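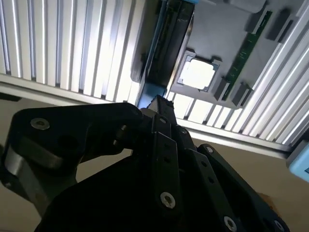 Ottó Tóth wrote back overnight that he thinks we are teaching the arm to hurry. He went through the first batch of demonstrations and says the approach to the board is fine, but whoever is driving closes the fingers while the wrist is still turning, and the policy will copy that. He would drop every take where it happens.

I went back through Tuesday's list with that in mind and he has a point. Most of the bad ones are mine. I dropped the worst and kept the ones where the turn is nearly finished before the fingers move. We can argue over the rest on the call.

Thursday, Mavdale cell

Started 8:40. Homed the arm, checked the gripper opening against the gauge block, reloaded the Skerby teleop profile because the scaling had gone back to default again. At default scaling a small hand movement on the leader comes out too big at the wrist, and near the board there isn't room for it. Scaling now set so that I have to make two strokes to get from the park position to the board. Slower, but my hands stay steadier.

Task for today: approach the board, line up on a part, close, pull straight back, hold, put it back. One part per take. Not doing chained takes until the single ones look clean.

Notes on driving:

Come in with the wrist already at the angle you want. Stop. Count one. Then close. This is Ottó's complaint and it is easy enough to fix if you say the steps out loud.

Watch the wrist view for the last bit and nothing else. Looking back and forth between the wrist view and the cell makes me add small corrections, and they show up in the joint plots as a wobble.

If the take goes wrong, stop recording and mark it failed. Don't rescue it. We can do recovery takes later as their own set, with their own label.

Horațiu Pană drove from 10:15 until lunch. He is smoother than I am on the pull and worse on the line-up. He tends to come in low and lift at the end. I asked him to start from a slightly higher park position and that mostly cured it. 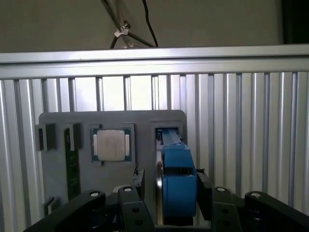
After lunch we switched to kinesthetic takes, arm in gravity comp, guiding it by the wrist flange. The paths are cleaner this way and each take is shorter. Two problems. The gripper still has to be worked from the foot pedal, and the pedal lags enough that the close event lands late in the log. And a hand on the flange gets into the fixed camera view, which will never be there at run time. The wrist view is fine. For now I am saving the hand-guided takes in a separate folder and would only train on the wrist camera and joint data from them.

Force limit on the fingers is at 40 N. Tried going lower and the close felt mushy in teleop. Leaving it.

Disk: episode counter stands at 2522 after today. The plan we gave Lehner says 4000 before the first full training run. I would rather train something small now on 200 clean ones and see what it gets wrong. Horațiu agrees. Will ask Ottó on the call.

The Dramero logger dropped timestamps once, at 14:20, for a couple of seconds. Take marked failed. Restarted the logger, no repeat. If it does it again I'll swap the network cable before blaming the software.

To do:
Lock the scaling value in the Skerby profile so it survives a restart.
Measure the pedal lag properly, and shift the close event in the hand-guided logs if it is constant.
Write Ottó's stop-then-close rule on the card by the leader arm.
Pick the clean takes for the small run. Horațiu does mine, I do his.

Parked the arm and shut down at 16:50. Leader arm left on its stand, brakes on.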